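Skudatberg wall bracket for small trophies and shelves
Item 111, steel, black or bone finish
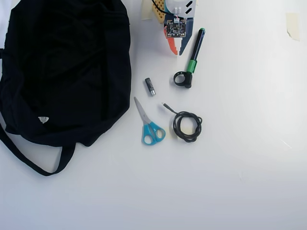 The Skudatberg bracket holds light decorative pieces clear of the wall: small antler sets, carved panels, dried wreaths, narrow picture ledges. It comes as a wall plate and a hooked arm. The plate is fixed first and the arm slides down over it, so the piece can be lifted off for dusting or painting without touching the screws.

The arm tilts through 20 degrees and locks with a hex key (supplied). Set the tilt before hanging. The lock is not meant to be adjusted under load.

In the box
Wall plate
Hooked arm
2 countersunk screws with plugs for solid masonry
Hex key
Felt pads, self-adhesive

Fixing
Solid brick or block: use the plugs supplied. Plasterboard: fix into a stud, or buy a cavity anchor suited to the board and the weight of the piece. Old lath and plaster varies a great deal – drill a pilot hole and check what comes out before going further. Look for pipes and cables first.

Finish
Both colours are powder coated. The bone finish is slightly warmer than brilliant white and takes emulsion if lightly sanded. Indoor use only. Wipe with a damp cloth and avoid scouring pads.

Related items
Girard picture ledge, narrow
Puken hook, single
Lerkunness backing board, unfinished pine

Spare screws and felt pads are sold separately. For trade quantities, ask for Philomena Geraghty at the order desk.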